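Search notebook entries
Clear

Workshop notebook, August
Entered by Retno Chin, 4 pm

Carrying on with the miniature furniture for the Warton dolls' house display, and I'm glad to say the little chairs are getting their turn at last. I had meant to finish them before the curtains, but the curtains took over, as curtains do, and the Baptiste box sat on the shelf with its lid on until this morning.

The pedestal chair is the one I'm fondest of. It has a white rounded seat and back on a short silver post, with a shiny base shaped like a bowl, and it would suit a hairdresser's or a rather smart milk bar. I'd like it in the front room at Warton, near the window, where the base can catch a bit of light. The pale gridded surface is a great help for lining things up, even if it has picked up its share of marks by now and wants a wipe before I put any fabric down on it. 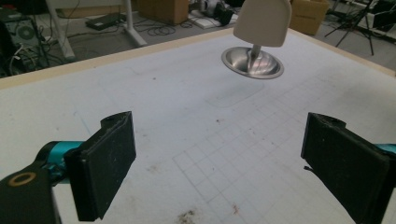 Yusri Sitompul would put it upstairs instead, beside the dressing table, and thinks a chair that shiny will look lost in the front room next to all that dark furniture. A round rug underneath might settle it either way, in Yusri's view, and there's a scrap of green felt in the Tundholm drawer that would do nicely.

I do like the thought of the felt. I'll cut a circle 10 cm across and try it in both rooms - it can always be trimmed down afterwards, and if it goes wrong there is plenty more in the drawer.

The other job is the tall stand, with its round silver base, long slender pole and spoked disc at the top under a little knob. I keep changing my mind about whether it should be a coat stand or something for a shop corner.

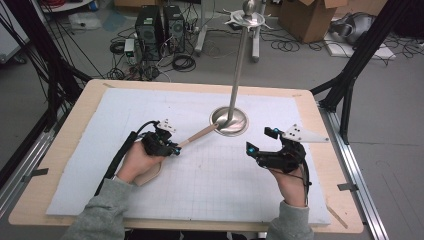 For now I'm leaning towards the shop, with four small hats hung from cotton loops, provided I can make them light enough. Felt again, I suppose, or the thin card left over from the Clurkon boxes, which takes paint well and doesn't curl much if you go gently with the glue. I'll make one hat first and see how it hangs before cutting the rest.

Still to do: wipe down the surface, find the good scissors, ask Yusri which drawer the cotton went into.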